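Posting 2601 -- Seasonal Snow and Ice Control Operator (Streets Division)

The City of Gandville is hiring seasonal operators for the coming winter. Applications are reviewed in the order received, and the posting stays open until all seats are filled.

Posted: Sep 25, 2021
Reports to: Cathal Scanlon, Streets Supervisor
Work site: Moriarty Yard, with some shifts at the Eritholm salt shed
Schedule: on call, 30 hours per week guaranteed during the season

## The work

Seasonal operators plow and treat city streets during and after snowfall. Primary roads and bus routes are handled by permanent staff. Seasonal crews are assigned to residential streets, alleys, dead ends, and city parking lots, and start when a snow emergency is declared.

Typical duties:

- Operate a single-axle plow truck or a one-ton truck with plow and spreader on an assigned route.
- Load, calibrate, and clean out salt and sand spreaders.
- Complete a walk-around inspection before and after each shift and record defects on the yard form.
- Report parked cars that block a route to dispatch. Operators do not contact vehicle owners directly.
- Clear corner ridges and crosswalk openings with a skid steer or by hand.
- Haul piled snow to the Flememholm storage lot when the alleys are full.
- Patch potholes with cold mix between storms.

Routes are driven in the order printed on the route sheet. Changes go through dispatch, including changes requested by residents.

## Shifts

During a snow emergency the yard runs two 12-hour shifts with no gap between them. Operators are assigned to one shift for the season and may trade with another operator if the supervisor approves the trade in advance. Call-in is by phone and text. You must be able to reach the yard within 60 minutes of a call. Two missed calls without notice remove you from the list.

Work on holidays should be expected. January is the heaviest month in most years, and no unpaid leave is approved in that month except for medical reasons or bereavement.

## Requirements

- Valid Class B commercial license with air brake endorsement by the first day of work. Applicants holding a permit may apply -- see Training.
- Driving record with no suspension in the past three years.
- Ability to lift 50 pounds and to climb in and out of a truck cab repeatedly in cold weather.
- Ability to read a street map and follow radio instructions.
- Pre-employment drug test, and random testing during the season as required for commercial drivers.

Prior plowing experience is useful but not required. Experience with hydraulic equipment or with tire chains should be listed on the application under "Other skills."

## Pay

The base rate is $32 per hour. Overtime is paid at one and one-half times the base rate after 40 hours in a week. Operators who remain on the list through the end of the season, with no unexcused missed calls, receive a completion payment of $800. Seasonal positions do not include health coverage or paid vacation. Sick time accrues under city policy from the first hour worked.

Safety vests, hard hats, and gloves are issued at the yard. Operators supply their own boots, which must have a protective toe.

## Training

All new operators attend a paid four-day course at Moriarty Yard. Áine Mac Suibhne teaches the course. The first two days cover controls, blade angle, spreader rates, and radio procedure. The third covers mounting and removing attachments. On the fourth, each operator drives the assigned route in dry conditions with a permanent operator in the cab and marks curbs, manholes, and low wires on the route sheet.

Permit holders may take the Class B road test in a city truck after finishing the course. The city pays for one attempt.
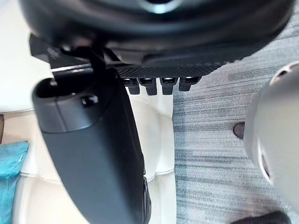

## How to apply

1. Complete the seasonal application form, available at the front counter of City Hall or at the yard office.
2. Attach a copy of your license or permit and a driving record printed within the past month.
3. List two work references with phone numbers. Relatives are not accepted.
4. Write posting number 2601 on the first page and return everything to Gráinne Quinlan, Human Resources.

Incomplete applications are held for ten days and then closed. A closed application may be resubmitted.

Interviews are held at the yard and include a short backing exercise with a pickup and trailer. Bring your license and wear work boots.

Questions about duties or equipment go to Cathal Scanlon at the yard office. Questions about the form, testing, or pay go to Human Resources. Applicants who worked last season do not need to interview again but must file a new form.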